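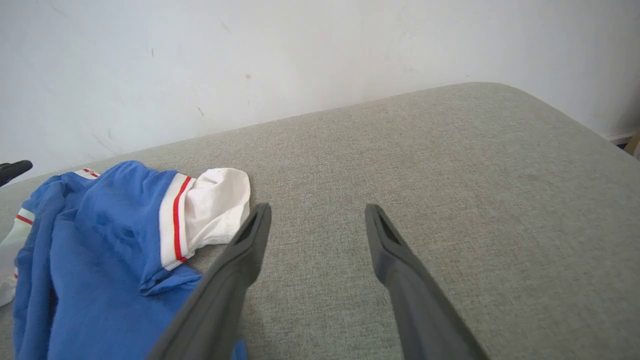 Touch-up paint and why the patch shows

I have been repainting small areas of wall in the Brerkgate apartment since April, and my notes have reached the point where they are more useful typed up than left in the back of a utility bill. They cover flat and matte interior paint on plaster and drywall. Kitchens and bathrooms are a separate problem and I have not finished with those.

Clean before you paint

Most marks on a living room wall are deposits. Shoe rubber, chair backs, hand grease, the dye from a dark jacket. Paint over a greasy deposit and it can bleed through the new coat within days, and then there are two problems in one place.

My order is a dry white eraser first, then a damp microfiber cloth, then a cloth with a drop of dish soap, then a clean damp cloth to take the soap off. Melamine foam comes last. It is a fine abrasive and it burnishes flat paint, so the mark goes and a shiny spot takes its place. From straight ahead you will not see it. From the hallway, with the window behind it, you will.

Brown marks get one extra step. If the color comes back after washing and drying, I treat it as a stain and seal it with a shellac primer before any topcoat. Water-based primer has failed me on these more often than it has worked.

Two ways a patch can be wrong

A visible touch-up is off in color or off in sheen, and the fixes are different. To tell them apart, look at the patch square on in diffuse daylight, then again from the side with your eye close to the wall. A color error is visible from both positions. A sheen error mostly vanishes head-on and appears at the low angle. Painters call the second one flashing.

Color error comes from age. The wall has had years of light and cooking air, and the can has had neither. Off-whites are worse than they sound, as a slight yellow drift in a pale color is easy to see against its own fresh version. I tint a small amount of old paint in a jar lid, let a sample dry on card, and hold the card to the wall. Wet paint tells you very little.

Sheen error comes from film thickness, from the tool, and from how thirsty the surface underneath is. Filler drinks more than the paint next to it, so a filled nail hole with one coat on it dries duller than the rest of the wall. Prime the filler. Only the filler.

The tool

Whatever put the original paint on should put the touch-up on. A rolled wall has a stipple, and a brushed patch sits in it like a strip of tape. I use a short mini roller with a nap close to the original, loaded lightly, and I roll outward until it is almost dry so the edge has no ridge. For anything smaller than a pea I dab with a scrap cut off an old roller sleeve.

The Ikemlow mini sleeves are what I have settled on. They shed for the first minute or so, so wrap them in masking tape and peel it off before use. The foam ones from Wernel leave a finish that is too smooth for these walls – fine on doors.

Thinning

I add 5 percent water by volume to touch-up paint from an old can. Paint loses some water every time the lid comes off, and thick paint leaves a thick spot. I would not go much past that with flat paint. The coverage drops and you end up doing a third coat, which is the thickness problem again by a slower route.

Strain it too. A paint can that has been opened a few times has skin in it, and skin in a touch-up is very hard to remove once it has dried to the wall. Old tights work.

When to stop patching

At some number of patches per wall it is faster to roll the whole thing corner to corner. Hartmut Kohlhase, who painted this building before I moved in and still answers email, puts that number at seven. I think it depends on the light. On the wall opposite a window I would roll at five. On the window wall itself, which never gets raking daylight, I have patches I can no longer find.

Rolling a full wall of the front room takes me 60 minutes including masking, and up to two hours if furniture has to move. A careful touch-up with primer and drying time ties up most of a day, even though the brush is in my hand for very little of it.

Storage

Decant what is left into the smallest glass jar that will hold it, full to the neck. Less air, less skin. On the label I write the color code, the sheen, the room, and what it was applied with. That last item is the one I always regret leaving off. De Luca will mix from the code on the lid, but their base changed a while ago and the new matte is slightly glossier than the old one, so the code alone does not get you a match. I now ask for a sample pot first and put it behind a door.

Next post will be the bathroom ceiling, once I have worked out whether the peeling is the paint or the plaster.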